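Hanging small parts on a slotted aluminum panel

I used to keep every little board and module in a drawer, wrapped in whatever bag it came in, and I'd spend half my evening digging for the one I wanted. So this is how I moved mine up onto the wall behind the bench. It took me one evening and a second cup of coffee, and most of that was me changing my mind about where things go!

What you need: a length of slotted aluminum panel (mine was an offcut, 73 cm long), a straight piece of aluminum extrusion for the top, a plastic holder plate with clips on it, the screws and slot nuts that fit your panel, a hex key and a pencil. My plate is from Haltard and the nuts are Noretti ones, but check the slot width on yours before ordering anything. I didn't, and I now own 54 nuts that fit nothing in the house.

Start with the rail. Get it level and tighten it down before you touch the panel, then bring the panel up under it so the two meet with no gap. If the panel rocks, back the end screws off a turn, push it flat with your palm and tighten again from the middle outward.

Now the plate. Drop 3 nuts into the channels, hold the plate roughly where you want it and start the screws by hand. Leave them loose. Slide it left and right for a bit and reach for it from your chair (I know, but do it) and only then snug everything up. Plastic cracks if you lean on the hex key, so stop as soon as the plate quits moving.

Boards go in on edge. Hold yours by the sides, keep your fingers off the contacts, and ease it straight in between an upper clip and a lower one. If it fights you, pull it out and check that the clips line up. Don't force it.
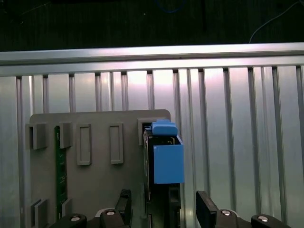 Page last changed: March, evening

My slim green board stands upright between its clips, and it looks like a memory module, which makes it a nice size to practice with. The two raised slots farther right are tall and narrow, so try a part in them before you decide it lives there.

Leave 2 fingers of space between anything you'll be pulling out a lot. I packed my first plate way too tight and had to empty half of it to get at one piece.

Cables I run up over the rail, so they stay off the clips. Dandis sells little stick-on hooks for that, and a twist of wire does fine too. Next up is a second plate for the adapters, once I've found nuts that fit.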